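The Cost That Doesn't Say Its Name: Paying a Bill in Somebody Else's Money

From the Trultileck Letter, Tuesday, December 19, 2023

A good many of you wrote in after the last letter to ask some version of the same thing. You buy something from abroad, or you pay a cousin, or you have a small shop and a supplier in another country, and the amount that leaves your account never quite matches the amount you worked out at the kitchen table. The rate on the news says one thing and your statement says another, and when you call the bank a very nice person tells you there was no fee. I've been promising to write about this since the spring, so let me pour another cup of coffee and do it properly.

The rate you see on television or at the top of a search page is usually the mid-market rate. It sits halfway between what the big dealers will pay for a currency and what they want for it when they sell it to you. It's a perfectly good number and I look at it most mornings, but it isn't a price that you or I are normally offered. We are further down the chain, and everybody above us takes a little slice on the way.

The slice is called the spread, or the margin, or the markup, depending on who is talking. Say you need to send 400 dollars to a small pottery studio in Japan and the mid-market rate that morning is 143 yen to the dollar. At that rate, the potter should get 57,200 yen. Now suppose your bank gives you a rate that is 2 percent worse. The potter gets 56,056 yen instead. You've paid eight dollars, and it doesn't appear on the statement as a charge, so you could look for it all afternoon and not find it. If there's a wire fee of 5 dollars as well, that one you will see, and you'll probably grumble about it, even though it's the smaller of the two!
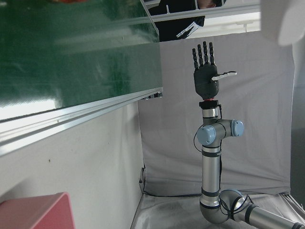 Most of the readers' questions were really about how to compare one offer with another, and I think people get lost trying to remember everything at once. Every provider lays its page out differently, and half of them put the flattering number in the biggest type. My own habit is to do it on one hand. Hold it up the way the robot hand is doing in the photo, four fingers straight up and the thumb out to the side, and go across. First finger, the rate they're offering you. Second finger, the fee for sending. Third, whatever the receiving bank takes when the money lands. Fourth, how long the rate is good for, because a quote that expires in ten minutes is a different animal from one that holds until tomorrow. And the thumb, off by itself, is the only figure that settles the matter, namely how much arrives at the other end.

That last figure is so useful that I'd almost let you forget the rest. Ask each provider, "If I hand you this many dollars, how many yen (or euros, or pesos) will be in the other person's account?" Ask them all on the same day, within the same hour if you can manage it, so you aren't comparing Monday's market with Thursday's. Then line up the answers. Sometimes the one advertising no fees comes out last, and sometimes it comes out ahead, and you won't know until you've asked.

Gunther Tiedemann, who has been reading this letter since it was a folded sheet of paper, runs a little business called Ackermann that brings in clock parts and sells them to repair people. He sent me a long and very good note about euro invoices. His supplier had always billed him in dollars, and he'd always thought of that as a kindness, because he knew to the penny what he owed. Then he asked them, just out of curiosity, what the bill would be in euros. The euro price, turned back into dollars with even a middling rate, was lower. The supplier had been building in a cushion, in case the dollar slipped between the day they wrote the invoice and the day he paid it.

I don't blame the supplier one bit. Somebody has to carry the risk that the rate moves, and if they carry it, they'd like to be paid for it. But it does mean that a bill in your own currency is a bit like a restaurant with free bread. You're paying for it somewhere. If you buy from the same people again and again, it's worth asking for both prices at least once, politely, and seeing how far apart they are.

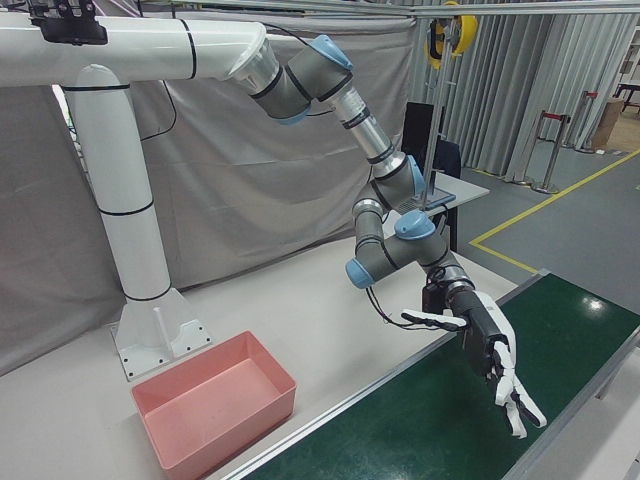
Once you do start paying in the other currency, of course, the cushion is gone and the risk is sitting in your own lap. Gunther's invoices give him sixty days. A lot can happen in sixty days, and anyone who tells you which direction it will happen in is guessing, however nice the chart looks. I've been following exchange rates for a long time and I've been wrong in both directions, sometimes in the same week.

There are a few plain ways to deal with it. The simplest is to buy the currency on the day the invoice comes in and let it sit in a foreign currency account until it's due. You've tied up your cash, but you know what the clock springs cost you. Check what the account costs to keep, though, and whether you get any interest on the balance, as some pay nothing at all.

The next is a forward contract, and I know that phrase makes people's eyes slide off the page, so stay with me. You agree with a bank or a broker today on the rate you'll use on a certain day later on. Say you have a bill due in February. You fix the rate now, you may put down a deposit, and in February you swap the money at the rate you agreed, whatever the market is doing by then. If the dollar has dropped, you'll feel very clever. If it has gone up, you'll feel a little sore, and you still have to go through with it. A forward binds you both ways. People who forget that part tend to write me unhappy letters.

The forward rate usually won't match today's rate, by the way, and that has nothing to do with anyone's forecast. It comes mostly from the gap between interest rates in the two countries, plus the dealer's margin. With yen lately, where American interest rates are so much higher, the forward gives you fewer yen per dollar than the rate you'd get for delivery right away. A reader who trades under the name Boltetero thought she was being cheated when she saw that, and I'd have thought so too in her shoes. She should still ask what the margin is, and so should you. It's a fair question and a decent broker will answer it.

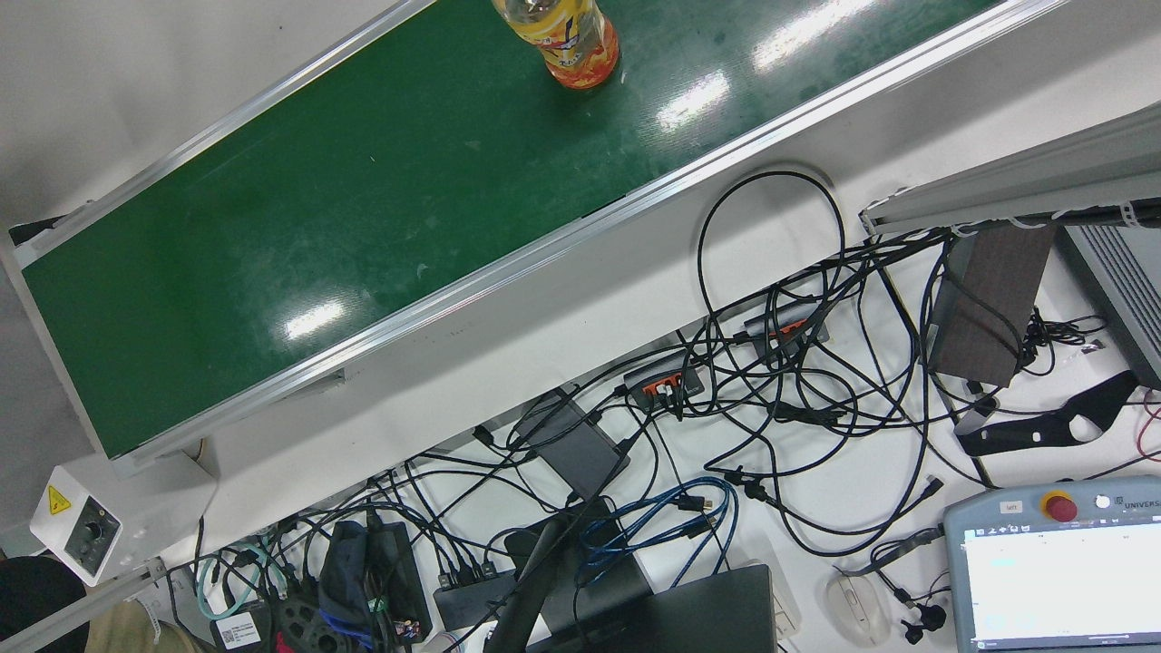 And then there's the way that I suspect most of us end up using, which is to split it. Buy part of what you need when the invoice arrives, part halfway through, and the rest near the due date. You won't get the best rate of the period and you won't get the worst one either, and you'll sleep. For a household paying for a summer rental or a child's school term overseas, I think that's plenty. Just watch the fixed fees, because a flat charge paid three times can eat up whatever comfort you were buying.

A word about cards, while I'm here, as this is the season for travel and for gifts ordered from far away. When a card machine or a website offers to charge you in dollars instead of the local money, the answer is nearly always no thank you. The conversion is then done at a rate picked by the shop's payment company, and it tends to be a poor one. Choose the local currency and let your own card do the converting. Do look up whether your card adds a foreign transaction fee (it's in the small print, usually in a table), and if it does, think about carrying one that doesn't.
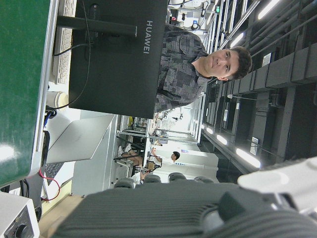
Records are the dull half of all this, and I've left them for late in the letter because I know who I'm writing to. For each foreign payment, keep the invoice, the rate you were given, the mid-market rate at the same moment, and the amount that arrived. A spreadsheet does nicely. I used to try keeping mine on my phone, and I mistyped so many decimal points that my daughter took pity on me, so now I do it at a desk, with a real keyboard and a screen big enough that I could nearly hide behind it, like the young man in the photo behind a big black Huawei monitor. Fill in the row the same day. After a few months you'll be able to see what you really pay, on average, and it makes for a much stronger phone call when you ask your bank to do better.

Do make that phone call, too. Banks will often sharpen the rate for a regular customer who asks, particularly a small business with a steady run of payments. Gunther asked, and brought along a quote from another firm, and got his margin cut in the same conversation. He'd been with that bank for years without anybody offering it.

A few of you also asked about the Tekine worksheet I mentioned last time, the one with the columns already laid out. It's finished, apart from a column heading I keep changing my mind about, and I'll put it in with the February letter along with the piece on holding savings in more than one currency. If you have a real quote you've been given and you'd like me to work through the margin with you in print, send it along with the date and time you got it, and leave off your account number, please - two of you didn't!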